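Wednesday, May 15, 2024
Bench notes, water tasting, second go

Still not convinced by the Plevance filter jug. The leaflet says it "softens and freshens" and gives no figure for either. Ran tap water through it again this morning, discarding the first two fills as told. Kettle scale looks the same to me as it did in January, though I admit I never weighed it then, so that is worth very little.

Conductivity on the old Steltness meter, no idea when it was last calibrated:
tap, 1220
jug, 1504
Higher after filtering? Either the meter has drifted or I mixed up the beakers. Rinsed everything and will repeat before I believe a word of it.

Blind tasting after lunch, 7 people. Cups marked underneath, tap, jug and bottled, order shuffled. Bottled water came from the shop, left standing to reach room temperature so that nobody could pick it out by the chill.

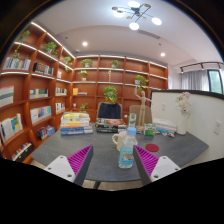

Teresa Tokarz thinks the whole tasting is unsound as it stands: one round each is no better than guessing, and people who had just had coffee shouldn't have been let in. She wants three rounds and plain crackers between cups. Fair on the coffee. Less sure about crackers, they're salty.

For what it's worth, 2 people picked out the jug water correctly. By luck alone you'd expect about that many. The Skarkville lot will say it proves the filter works, as they did last time with even less to go on.

To do: calibration solution, ask Kwiatkowski for the spare probe, label beakers on the side AND the base.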